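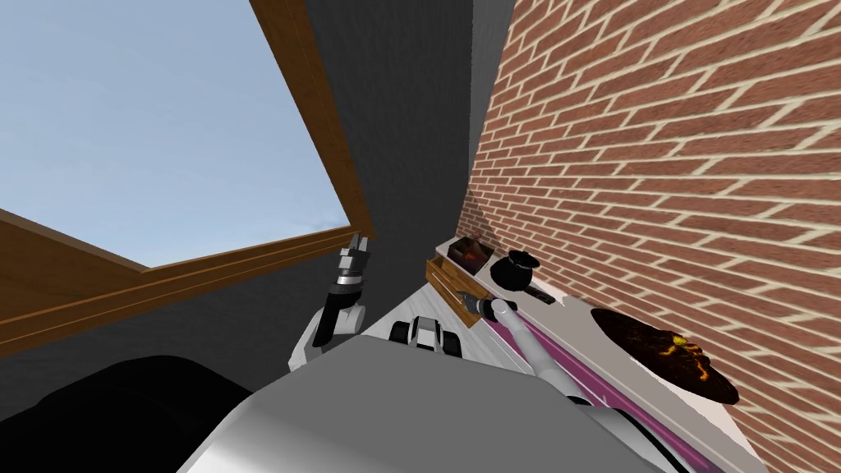
Feven Wolde
I'd hold off on the Ringate pack at 400 dollars. We had the trial in May, and the scenes load fine, but the licence is per machine and support took a week to answer a question about joint limits. Menon does the same job on a 90 dollar monthly plan and you can cancel it.

Wubit Gidey
Per machine doesn't bother me, I only have one. I'm running the corner shelf scene from the pack with both arms and the head and wrist cameras on. Setup was one config file and a download. The docs skip the part where you have to set the base height yourself, so expect to lose an evening to that.

What I wanted to know was whether the camera views are usable without building my own rig, and so far they are. The head view takes in the window, the shelf along the brick wall and part of the robot's own body.

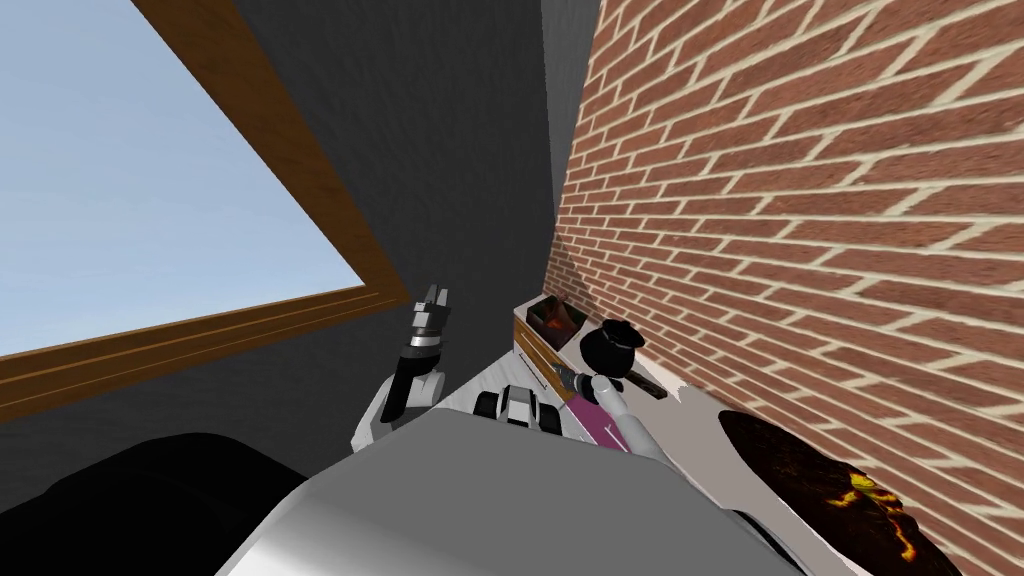
I left the camera pose at the default for all of this. You can change it, but then the grasp labels that ship with the pack no longer line up, and Ringate says so in the readme. There are 3,000 episodes included. I've replayed 1,083 of them and had no crashes - a few took a long time to load.

prurgate_user
How are the contacts? I'm on Prurgate and round objects slide all over the place unless I raise the friction way past anything sensible.

Feven Wolde
Same on the Ringate trial. The pot rolled off more than once for me.

Wubit Gidey
Mine doesn't roll. Which build did you have? They changed the contact settings after the May one.

Feven Wolde
The May one, so that may be it. Still wouldn't pay 400 before trying the new build.

deskarm
Does anyone have the head view with the body in it? My worry is how much of the shelf gets hidden.

Wubit Gidey
The light gray part at the bottom is the robot. You lose the lower ends of the arm and gripper behind it and that's about all I care about.
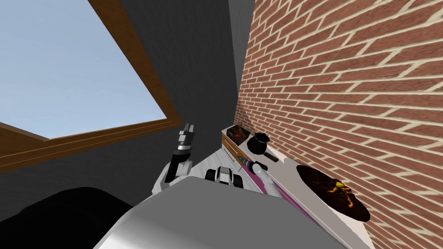

Last edited: 2026-06-04

Edit: the file for the head camera is in the pack's sensors folder, I had the wrong folder name before.

deskarm
Thanks. That's more body than I'd like. On Virorside I can hide the torso mesh with one flag.

Feven Wolde
You don't want to hide it if the real robot will see it. That was the one thing I liked in the trial.

deskarm
Depends on the robot. Mine has no torso. What about the wrist camera? 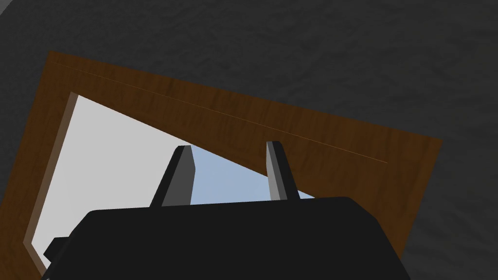
Posted by Wubit Gidey

Default wrist camera, fingers open. The housing takes up the bottom of the view and there's no setting to move the mount, only the field of view. If you need a different mount, go with Menon or write your own. I'm keeping Ringate for now.

prurgate_user
Is the new build on the trial page, or only for paid accounts?

Wubit Gidey
Trial page too. Pick it from the version list, it still offers the May one first.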